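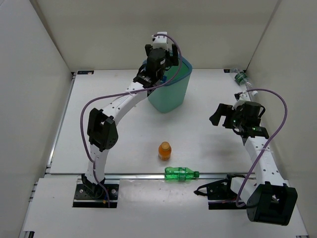

From: Lucía Arrieta
To: tonano-users
Date: October 13, 2023
Subject: Re: [tonano-users] Left arm drops out of position mode near the bin

On the Friesen cell, the Mesumeo maintainer wrote:

> We can't reproduce this with the stock config. Two arms, same
> controller build, 1000 cycles, no dropout. Is the left arm the
> only one affected? Please also say whether the wrist cable is
> strapped to the forearm or left free, and what the log shows in
> the last second before the fault.

Left arm only. The right one has never faulted on this table.

Both wrist cables are free. They are the purple ones, and each runs outside the arm in a loose loop back down to the base. The left one goes along the elbow. We left the slack in on purpose when we set the cell up in January, after a tight cable pulled a connector.

The fault comes when the left gripper is over the teal bin near the back of the table, close to the rim. Sequence from the log:

wrist encoder: frame missed
wrist encoder: frame missed
bus: timeout, node 6
arm_left: position mode off, brake request
arm_left: brake confirmed after 80 ms

With the stock config I would expect the brake in 30 ms or less. In the extra time the forearm sags, and if the fingers are already at the rim they push down on it. One bin has cracked so far. The bottles have not been hit, but I don't want to rely on that.

What I tried:

Swapped the left and right wrist cables. The fault stayed with the left arm.

Moved the bin toward the front of the platform so the arm doesn't reach as far. Ran 42 cycles with no fault. Moved it back and got a fault on the third cycle.

Lowered the wrist speed limit by half. No change.

So it follows reach, and the cable itself looks fine. My guess is the connector inside the elbow housing, but I have not opened it — the unit is under warranty with Brususbridge and they want to see it first.

Two questions:

1. Where is the brake delay set? The 80 ms value is not in our arm_left file, and I could not find it in the defaults either.

2. Can one arm's bus timeout stop both arms? At the moment the right arm carries on with its task while the left is sagging. For a shared table that seems wrong to me.

Until this is sorted we run with the left arm disabled and people stay out of reach of both. I can send the full log off list.

Lucía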